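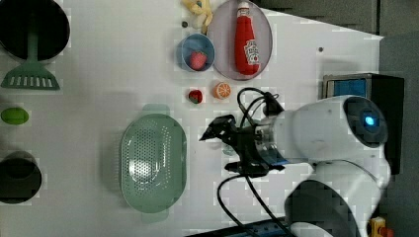
Ketchup on the plate, strawberry in the blue bowl: toy kitchen pieces on a white table.

Lernham toy library gets a kitchen

The Lernham toy library has added play food to its shelves, and lunch is already looking doubtful. The new kitchen set goes out on loan from August, with a banana, strawberries, an orange slice and a pale green colander big enough to drain a respectable helping of nothing.

"My daughter served me ketchup with a side of ketchup," said Mabli Bowen, who runs the loans desk. "I asked for the menu and got the spatula."

The library has 421 toys on its books and lends each for up to 9 days. Yakubu Okafor, who checks the returns, would like the strawberries back in the same bag as the colander. He is still waiting on a teapot lid from last year.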